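Swapping a Processor at the Home Workbench

Posted 9/18/22 in Workshop Tips

Old office workstations are cheap now, and a lot of them will take a faster processor than the one they shipped with. The swap is a half-hour job with a screwdriver, a clean table and decent light. These notes are for towers with a socketed Xeon, but most of them apply to any desktop board where the pins are in the socket.

Before you open the case

Look up the board model and check which processors it supports. Same socket does not always mean same support. Sometimes the board needs a BIOS update first, and you have to do that while the old chip is still in and working.

Shut down, unplug the power cord and hold the power button for a few seconds. Lay the tower on its side with the board facing up. If you leave it standing, you will be fighting gravity the whole time.

Touch bare metal on the case before you touch any part, and again every time you come back to the bench. A wrist strap is better if you have one. Stay off carpet.

Taking the cooler off

Run the computer for ten minutes before you shut it down. Warm paste lets go more easily. Loosen the cooler screws a couple of turns each, going corner to corner, then twist the cooler slightly before lifting. Unplug the fan lead first.

Wipe the old paste off with a coffee filter and rubbing alcohol. Paper towels leave lint. Clean the chip while it is still locked down, so nothing drips into the socket.

Seating the chip

Release the levers and swing the load plate all the way up. Have the new chip within reach before you take the old one out, so the pins are exposed for as short a time as possible. Hold the chip by its edges only and keep it level over the socket. 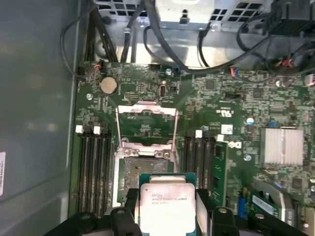

Match the small triangle on the corner of the chip to the mark on the socket, and check that the notches line up. Lower it straight down and let go. Do not slide it or press on it. If it rocks, lift it out and look again. Once it sits flat, close the plate and lock the levers in the order given in the manual. The levers take a firm push, and that is normal.

Bent pins are the usual way to ruin a board. I paid 40 dollars for a Pistow board with two bent pins and spent an evening with a sewing needle and a magnifier getting them straight. It worked – but I would not plan on it.

Memory and paste

With the cooler off there is more room to reach the memory slots. Open the latches, line up the notch and push until they click. The manual will tell you which slots to fill first.

For paste, a pea-sized dot does for a small chip. A Xeon has a wider lid, so I use a thin X. Tighten the cooler screws corner to corner again and plug the fan back in.

The first start can take a minute or two with a black screen. Leave it alone. If it beeps, reseat the memory before you touch the processor.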